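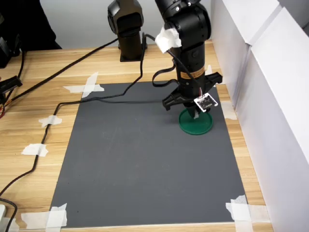

Beril Tatlı wrote to ask whether she could keep her boxes in store for a few weeks between leaving one flat and getting the keys to the next, and whether she would have to pay for a full month each time. Several other customers have asked much the same, so the storage questions now come first.

Can I store my things between two addresses?

Yes. We collect from the old address, hold everything at our Mukwood store and deliver when you are ready. The first month is charged in full. After that we charge by the week, so a stay of five weeks is billed as one month and one week.

How much notice do you need to deliver from store?

Three working days in most of the year. In March and over the summer please allow a full week. If your completion date slips, tell us as soon as you hear and we will move the booking. There is no fee for the first change.

What size of unit do I need?

A one-bedroom flat usually fits in one container. A three-bedroom house with a garage tends to need three or four. The surveyor will give you a figure, and you only pay for the containers we fill.

Can I get to my things while they are in store?

Yes, by appointment. Containers are stacked, so yours has to be brought down to the floor with a forklift. The first visit is free and later visits are charged at the handling rate shown on your quote. Please bring photo identification. If someone else is coming for you, email us their name beforehand.

Do I have to pack everything myself?

No. You can choose full packing, kitchen and glassware only, or none. If you pack your own boxes, we can't accept claims for breakages inside them unless the box itself was damaged in our hands.

Do you supply boxes?

We do. The Trevaskis pack has 100 boxes in two sizes, with tape and paper, and suits most family houses. Smaller packs can be made up on request. Unused flat boxes can be returned for a refund if they are clean and have not been taped.

What won't you carry or store?

Gas bottles, petrol, paint thinner, fireworks, fresh or frozen food, plants (in store), animals, and anything damp. Mowers and strimmers must be drained of fuel before we arrive. Cash, jewellery, passports and house deeds should travel with you.

Will you take beds and wardrobes apart?

Standard bed frames are included. Flat-pack wardrobes are not, as many do not go back together well. Let the surveyor see them and we can quote separately.

Is parking my job or yours?

If your street needs a permit or a bay suspension, we can apply for it and add the council's charge to your bill at cost. We need at least 2 weeks for this. Private estates and managed blocks are for you to arrange, including any lift booking.

Am I insured?

Cover is optional and is priced on the value you declare. List any single item worth more than the limit on the form. Loss or damage must be reported in writing within seven days of delivery.

What is the Pledetti rate?

It is our shared-load service. Your goods travel with another customer's on the same lorry, which costs less but means you are given a delivery window of two or three days. It runs on routes over 100 miles only.

Why does my quote mention Urkov?

Urkov is our booking system. Your reference, for example 1,112, appears on the quote, the inventory and the invoice. Please have it ready when you ring.

How do I pay?

By card or bank transfer. A deposit holds the date and the balance is due the day before the move. Storage is taken monthly in advance.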